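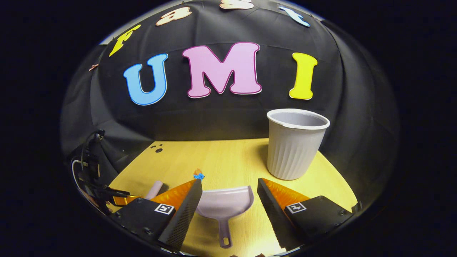
Big letters up, little dustpan out.

Welcome to the gallery for our tabletop corner! I have been promising these for ages, and it's July 2021 already, so up they go. The corner lives in the back room at Jasholm, in the spot where the coat racks used to be, and I'm more fond of it than a grown person should be of one table and a lot of black cloth.

The lettering was the fun part. I wanted pink in the middle from the start, with the blue and the yellow on either side, and I laid the whole word out on my living room rug before I would let anybody near a pin. The small "fast" went up after the big ones, in an arc, and getting an arc to look like an arc on fabric took me most of an evening (I do not recommend starting after dinner). The cloth still has its creases. I ironed it once, I folded it up to carry it over, and that was the end of my ironing.

The lavender dustpan is my favorite thing in the whole corner. It's tiny! There's a loop at the end of the handle with a hole in it, so when we pack up it can hang on a hook next to the door. The ribbed cup usually sits off to the right, where you won't knock it with your elbow while you sweep. I paid 12 dollars for a bag of bits and pieces at the Sudunwood swap and came home feeling very rich. 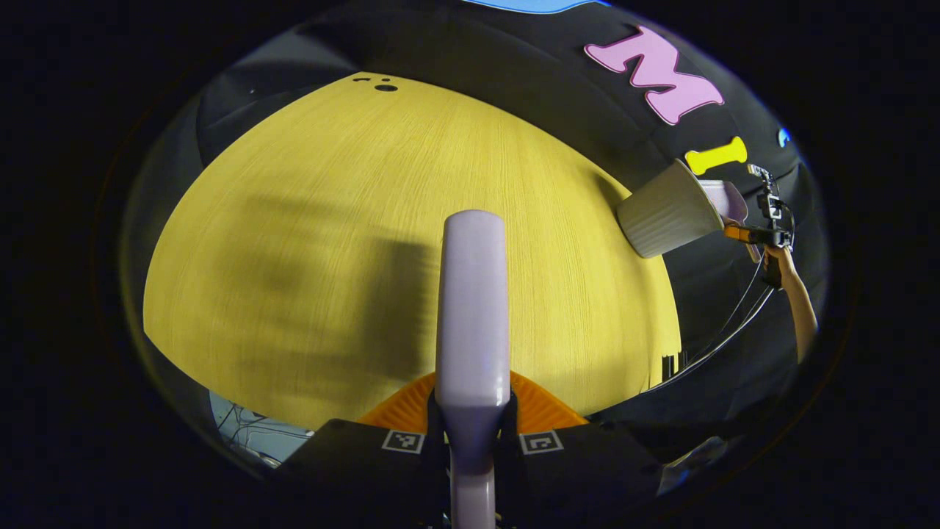
Now, the table. I love a pale yellow top against black, it looks so sunny with the lights on, and the grain shows up nicely too. There are 2 little holes toward the back that I keep meaning to fill. I bought a tube of Vuline wood filler back in September and it's still in my desk drawer, unopened, so you can see how that's going. I do wipe the top down every time, with a barely damp cloth and always along the grain.

Next up are the shelves on the opposite wall, and those pictures will get their own page once I've picked a paint color.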